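Listening to Recorded Music: Handout 4
Buying a used acoustic guitar without regret (or with less of it)

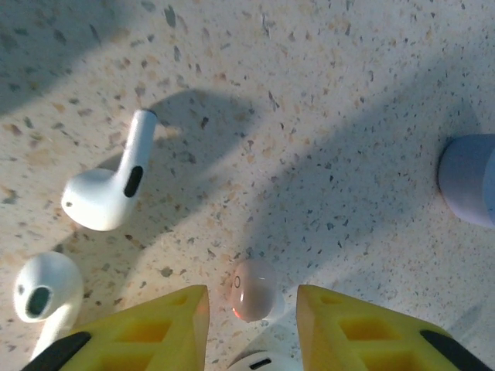

What should you check first on a used acoustic guitar?
The neck. Sight down it from the headstock like a pool cue and look for a twist or a hump where it meets the body. A scratched top is cosmetic. A twisted neck is a wall decoration with strings.

Background for those who missed last session: we compared recordings of the same tune played on three guitars, and most of the room preferred the cheapest one. Keep that in mind when a seller starts talking about tonewoods.

The neck and the action

Action means the height of the strings above the frets. High action makes your fingers hurt and your chords go sharp. Low action buzzes. A small adjustment at the saddle or the truss rod can fix either one, if there is any saddle left to lower. Look at it. If only a sliver shows above the bridge and the strings are still high, the guitar probably wants a neck reset, and a neck reset on a $300 guitar can cost more than the guitar.

The top

A slight belly behind the bridge is normal on a steel-string. A bridge lifting at its back edge is trouble. Slide a piece of paper under it. If the paper goes in, the price goes down or you go home.

Cracks that have been cleated and glued are fine. Cracks described as "part of its story" need a flashlight and a mirror through the soundhole.

Frets and tuners

Play every fret on every string. Yes, all of them, while the seller sighs. Worn frets show as little trenches under the first few positions, where most of us spend our careers. Tuners are easy to replace, so a stiff one is mainly a bargaining point.

Case study: the Clonport

Ambros Baumgartner bought a Clonport dreadnought in August from a shop in Urkden, on the strength of its smell. It had a lovely smell. It also had a loose brace, which rattled on every low G and which he took for character until he lent it to his sister. The repair took 20 minutes and some hide glue. He now taps the top of every guitar he meets, including other people's, including at concerts.

For next time

Read the Jafarzadeh chapter on bracing. Skip the section on varnish unless you're having trouble sleeping.

Listen to the two Werura recordings, one made before the guitar's refret and one after. Write down which is which and why. Last term 10 people were certain and four were right.

Bring a guitar if you have one. Cases stay along the back wall, latched.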